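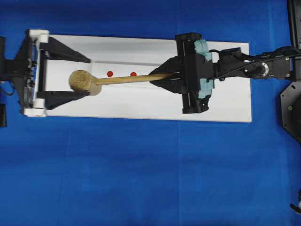

*White board on blue cloth.*

# Drift

The job came in from Holtudville on April 27, 2022, as a single zipped folder and a work order. The folder contained a locked picture, a stereo mix, and the separate stems for music, dialogue and effects. The work order said: *Music slides late against picture. Find cause. Correct. Do not change the cut.*

I opened the project in Pralemex at the frame rate given on the order. The film was called *Montoya* and ran for 26 minutes. It concerned a river ferry and the woman who had operated it. The score was one continuous cue for piano and low strings, recorded in a hall, with the noise floor of a hall.

At the start the music was in sync. There was a piano chord on the first frame of the river and it landed on that frame. At the end there was a second chord, meant for the frame in which the ferry door closes, and it arrived late. The error was large enough for anyone to notice without being told where to look.

An error of this type usually has a simple cause. A file recorded at one sample rate has been read at another, or the picture has been converted between frame rates and the sound has been left as it was. In either case the drift is linear. You measure it at the end, divide by the running time, and apply the correction as one ratio to the whole file. The work takes an hour, most of it rendering.

I measured at the end and applied the ratio. The final chord moved to the door. I then played the middle of the film and found the music early.

I removed the correction.

## Method

The next step was to measure at intervals. I placed markers on each event in the picture that appeared to have a matching event in the score, and Pralemex exported the list with the offsets. I plotted the offsets in a spreadsheet. A linear error gives a straight line. Mine was flat for a long stretch, then rose, then was flat again, then rose again more steeply.

A stepped line suggests edits. Somebody removes a bar and adds a hold, and the joins can be heard if you raise the level and listen to the reverb tail, which will stop in a place where a room would not stop. I listened for joins with headphones. There were none. The reverb was whole from the first chord to the last.

I ran the stem through the Curent analyser, which estimates tempo from the attack of each note. It reported a steady pulse for the first part of the cue and a gradual slowing in the places where my line rose. The slowing was in the playing. The recording was sound, the conversion was sound, and the pianist had got slower.

I wrote this to Holtudville. I asked whether a click track had been used in the session, and whether another take existed. The reply came the same afternoon. There had been no click. There was no other take. The pianist had played to the picture on a monitor in the hall and the strings had followed the piano.

I asked which version of the picture had been on the monitor.

This took longer. The reply, when it came, had a second video file attached and no message.
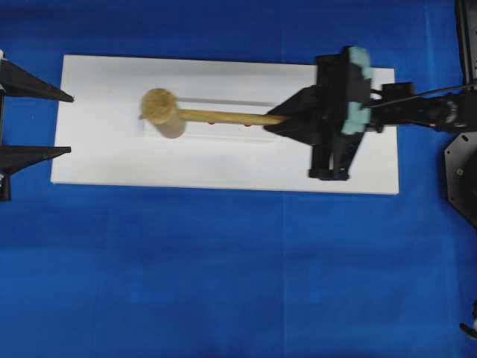 ## The earlier cut

The second file was longer than the first. I loaded it on a new track beneath the locked picture and laid the music against it with no correction of any kind. The first chord fell on the river. The last chord fell on the closing door, to the frame.

I moved the playhead to the first place where the line rose. In the locked picture the woman ties the rope, looks at the far bank, and the film cuts to the engine. In the earlier cut she ties the rope, looks at the far bank, and goes on looking. The shot is held for 10 seconds after the point where the locked version leaves it. Under it the piano slows down, and the strings slow down with it.

The other rises were of the same kind. Each one was a shot of the woman with nothing to do. In the longest of them she sits on an upturned crate with her hands in her lap while the ferry waits for a car, and no car comes. An editor had gone through in August and tightened them, which was reasonable. The film had a slot to fit. The music stem had been cut to the new length by trimming the silence at its tail, and nothing else in it had been touched.

There are 2 standard ways to make a cue fit a shorter picture. The first is to cut it on the bar lines and cover the joins with short crossfades. The second is to stretch it by varying amounts so that every event meets its marker. Pralemex will do either, and will propose a version of each if you give it the markers. I let it propose both. 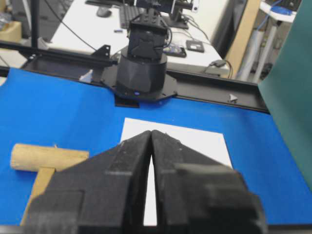
The cut version was clean. It lost the slow bars entirely and went from the rope to the engine at an even pace, and a viewer would have found nothing wrong with it. The stretched version kept every note. To do so it had to play the slow bars at the speed of the others, and the analyser now reported a steady pulse from beginning to end.

I rendered both at full quality and named them according to the work order. I checked the peak level, the phase and the length of each. The stretched version had slight smearing on the low strings and I noted this in the delivery sheet.

There was a field in the sheet for cause of fault. The list offers sample rate, frame rate, edit, hardware and other. I selected edit. In the box beneath I entered the start and end times of the removed shots, taken from the earlier cut, and stated that the music was in sync with them.

Then I made a third render. It was the earlier cut with the original stem, unaltered. The work order did not ask for it and I did not add it to the invoice. I put it in a subfolder called *reference*, which is where Holtudville's own template says such files should go.

The total upload was a little over 3,000 megabytes. While it ran I played the third file through again on the monitor, at the level specified for checking. She tied the rope and looked at the far bank. I had the next job open on the other screen, and I left it where it was until the piano came back up to speed.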